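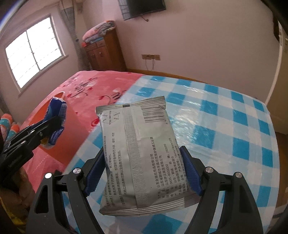 How long do families wait before going back to a seaside town they have visited once? Most households in our study that returned to Sirkville did so within three years, and a smaller group left a gap of 10 years or more.

## 4. Return visits and the long gap

### 4.1 Who returned, and when

The survey reached 316 households that had stayed at least one night in Sirkville on an earlier family trip. The division between short-gap and long-gap returners was not planned at the design stage. It was suggested by Lovely Lacson on reading the first batch of forms, in which the answers to the item on previous visits fell into two clusters with little between them. The item had been written with the short gap in mind and offered only a small box for the date of the last stay. Several respondents wrote in the margin instead, and these notes were kept and typed up with the rest of the form.

Short-gap returners tended to repeat the earlier trip closely. They booked the same type of lodging, often in the same street, and arrived at much the same time of year. Their reasons were practical: the drive was known, the parking was known, and the children had asked to go again. Where the second trip differed from the first, the difference was usually one of length, with a single night becoming two.

Long-gap returners described a different kind of journey. Many had first come to Sirkville as children or as young couples and were now travelling with children of their own. They were less likely to know where to stay and more likely to say that the town was further from home than they would normally go for a weekend. Their plans were also looser. A good number had fixed only the first night before leaving.

### 4.2 Follow-up interviews

From the full group, 69 households agreed to be interviewed. Interviews were led by Thịnh Đàm and Impi Lindqvist, by telephone or at the respondent's home, and followed a common outline covering the decision to go, the journey, the stay and the return. Respondents were asked to tell the story of the trip in order and were interrupted as little as possible. The outline was revised once, when it became clear that the decision to go often had to be told in two parts, a first attempt and a second.

Postponed trips were more common than we had expected. Weather was the usual cause, followed by illness in the household and by work. A postponed weekend was seldom replaced by the next free one. Families had sports fixtures, visiting relatives and school events to fit around, and the trip slid accordingly. One mother in the long-gap group said that the family had "been going to Sirkville since Easter" and had finally gone in July. Respondents who had postponed spoke at greater length about the trip itself, and with more warmth, although we would not wish to build much on this, given that they also had more to tell.

The journey took up a larger part of these accounts than the stay. Respondents remembered the point at which traffic stopped, the service area where they ate, and the first sight of the water. The Suvura crossing, which saves the long road round the head of the bay, was mentioned in almost every interview with families arriving from the north. Opinions of it were mixed. Parents of small children valued the break from the car; those with older children complained of the queue. Two families had missed the last afternoon sailing and driven round in the dark.

### 4.3 What was carried

The outline included a short item on packing, taken with small changes from Lương, a set of questions on household preparation that the team had used in earlier work. It produced long answers. Families packed for rain in high summer and for sunshine in spring. Food for the car was almost universal. Small consumables for spills and sticky hands were named so often, wet wipes above all, that Finlay Gourlay proposed a separate code for them (a sealed packet is shown in Figure 4). Respondents rarely listed these among the things they had thought about in advance; they were said to be in the car already, or in a coat pocket, or at the bottom of a bag.

**Figure 4.** Sealed foil packet of wet wipes, back face, with printed text in Chinese.

The more useful finding concerns who did the packing. In most households one adult packed for everyone, and that adult was also the one who had chosen the lodging and looked up the opening hours. Where the work was shared, it was shared by place: one adult took the kitchen and the food, the other the bedrooms. Older children were commonly told to pack for themselves and commonly had their bags packed again for them.

### 4.4 Memory and comparison

Long-gap returners compared the town with the one they remembered, and did so without being asked. The harbour was said to be tidier and more expensive. The walk along the cliff was said to be shorter. A number of respondents looked for a particular shop or café, and the search itself was described as one of the pleasures of the weekend, even where the business had closed. Children took a limited interest in these searches. Their own accounts, where we were given them, dealt with the beach, the arcade and the beds.

We had assumed that a disappointing comparison would lead to a poor opinion of the trip as a whole. The interviews give little support for this. Respondents could regret the loss of a favourite bakery and recommend the town to friends within the same few minutes. What did lower the overall opinion was a problem with lodging on the first night, in particular a late arrival at a locked door or a room smaller than the one described. Quang Ung, who coded this part of the material, found that first-night problems coloured the account of the second day as well, so that an ordinary lunch was reported as slow and an ordinary walk as tiring.

### 4.5 Comparison with Rotis

A smaller exercise was carried out in Rotis, an inland market town at a similar distance from most of the respondents' homes. Only 13 households took part, and the results should be read with care. Families returned to Rotis for events, chiefly the autumn fair, and their visits followed the date of the event instead of the school holidays. Gaps of many years were hardly mentioned. Several households in this group did not regard Rotis as a holiday at all and described it as a day out that happened to include a night.

The contrast may reflect the places, or it may reflect the way in which the two groups were found. Sirkville households were reached through lodging records and Rotis households through notices at the fair, and the second method will have favoured regular visitors. A repeat of the Rotis exercise using lodging records would settle the point. The guest houses there are few, and two of the owners have agreed in principle to pass on our forms.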